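Best long walk out of Zetville?

trackhopper
Posted July 17, 2024
Just back from the Hernham ridge walk and I'm still buzzing! Took the eastern track up through the gums, lunch at the saddle, then down past the old weir. The climb is 600 metres all up and worth every one of them — the colour in the rock late in the arvo is unreal.
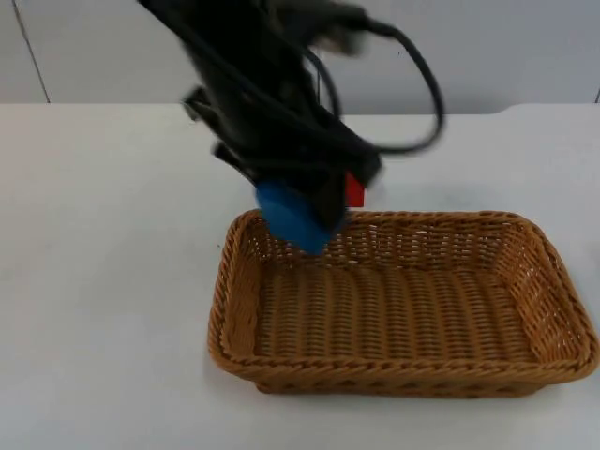 I'd go again tomorrow if my knees let me. Anyone done it in November? I'm hoping for wildflowers.

mossy_boots
November is gorgeous but take heaps of water, the creek at the saddle can't be relied on. I still reckon the western track is better. More shade, and you get the lookout first.

trackhopper
Western? All that loose gravel! I slid half of it on my bum last time.

gullywren
With mossy on this one. Poles sort out the gravel, and the lookout at 920 metres is my favourite spot in the whole district. 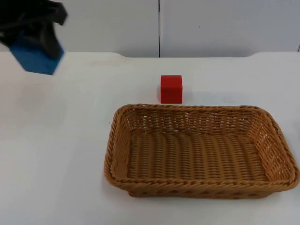

Blue cube, white table

mossy_boots
Ha, two against one. Also the car park at the western end has a toilet now.

trackhopper
OK, the toilet is a strong argument. Still going east, but I'll try your way down and report back. Does the gate get locked at night?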